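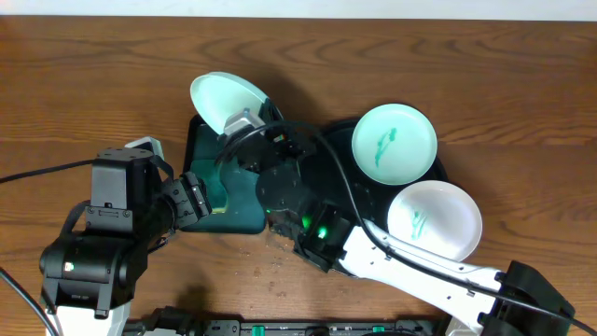
Call for Participants: The Lilville Supper Book

Do you have a dish that only your family makes? A soup your grandmother never wrote down, a Tuesday-night casserole your kids beg for, a pickle that made a neighbor cry? We want to hear about it!

The Lilville Supper Book is a collection of home recipes and the stories that go with them, gathered from people who live or work in Lilville and Drulldale. It will be printed by Stoica, the small press on the Drulldale side of the river, in a first run of 2,000 copies. Every contributor gets two copies and a payment of $50 per accepted piece.

What we're looking for

Each piece has a recipe and a story. The recipe can be as long as it needs to be. The story should run between 300 and 2,000 words, and it can go wherever you like — the first time you cooked the dish, the year it burned, the cousin who puts raisins in it and won't be talked out of it. We love small details. Tell us who sat where, what was on the radio, and who got stuck with the washing up. 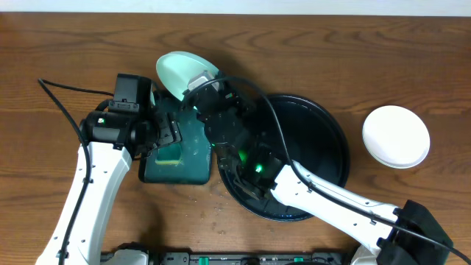 A sponge over the wooden tabletop.

You don't have to be a writer, and you don't have to be a great cook either. If you'd prefer to talk, Bimla Mishra will come to your kitchen or meet you at ours, record the conversation, and type it up for you to check. She has done this for years with family histories and she is wonderful company (bring questions about dumplings). Interviews can be in English, Arabic, Hindi or Romanian. If you speak another language at home, write to us anyway and we'll try to find someone.

Who can take part

Anyone 16 or older who lives, works or goes to school in either town. Younger cooks are very welcome with a parent or guardian. Families and roommates can send in a piece together, but the payment is per piece.

Please don't send recipes copied from a cookbook or website. If yours started out on the back of a box and has changed over the years, that's fine — just say so.

We also need recipe testers

Testers cook two recipes at home and fill out a one-page form on each. We pay back your groceries, so keep the receipts. Beginners are especially useful here! A tester who has never made a roux will spot the missing step that the rest of us skip right over. Tell us about allergies or anything you don't eat, and what kind of stove you have.

How to join

Send your piece, or a few lines about the dish if you'd like an interview, to Anas Badawi at the Stoica front desk, on paper or by email. Handwritten pages are fine. Testers should write to Kidus Gidey with "Tester" in the subject line.

Submissions are open through the end of January. You'll hear back from us in March, whatever we decide, and you keep all rights to your story.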